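Small Baskets, Woven from Plastic Strips
Reading time: 3 minutes

I started this gallery in October, when my neighbor Lilibeth Dimaculangan gave me two boxes of old table baskets from her aunt's house in Rustville. I did not know much about such baskets then, and I still do not know everything. Many people threw theirs away when bread began to come in bags. I think it is a pity, so I collect the small ones and I show them on this page, a few at a time.

My favorite kind is the low oval one. It is made of plastic strips but it has the shape of wicker, and in my parents' kitchen it stood on the table every day – for bread in the morning, for walnuts or keys in the evening. My mother called every basket of this kind "the Plurska", after the shop where she bought hers. I never found out if the shop made them or only sold them.

When I look at an oval basket, I look first at the rim. The loops are the weak part. If a person always lifts the basket with one hand at the same place, the loops there become flat and later they break. A basket with all its loops round has probably spent its life in a cupboard.

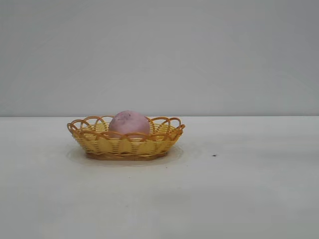

Pale yellow sides, an amber rim of loops, and a pink ball inside.
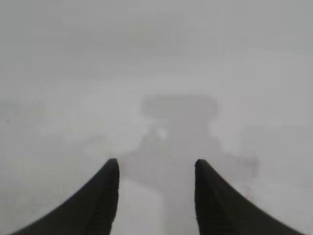
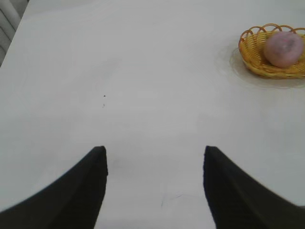
In the last picture, a small woven basket on the white table, toward the upper right.

I would like to say something about the colors. The pale yellow with amber is for me the most beautiful pair, because it looks warm even in a room with gray walls. Lilibeth prefers the green and white ones, and we do not agree on this. Her aunt had also a brown one with a lid, from a seller called Van Damme, but the lid is lost and I did not put it in the gallery.

About cleaning: please do not use very hot water. I did this once with a round basket and the bottom became like a wave. Now I take a bowl of lukewarm water with a little dish soap and an old toothbrush, and I go slowly along the weaving. After this the basket must stand upside down on a towel until the next day. The dust between the strips is difficult, and in the corners of the loops it is sometimes better to use a cotton swab.

I do not sell the baskets. If you have one at home with a mark or a paper label on the base, I would be very glad to get a photo of it and to hear where it was bought. The labels fall off early and I have only 11 of them in my folder – most are so pale that I cannot read the town.

Sinan Yaman, 22 November 2020

Contact: write to Sinan through the Penuvano guestbook | © 2020 Sinan Yaman | Back to top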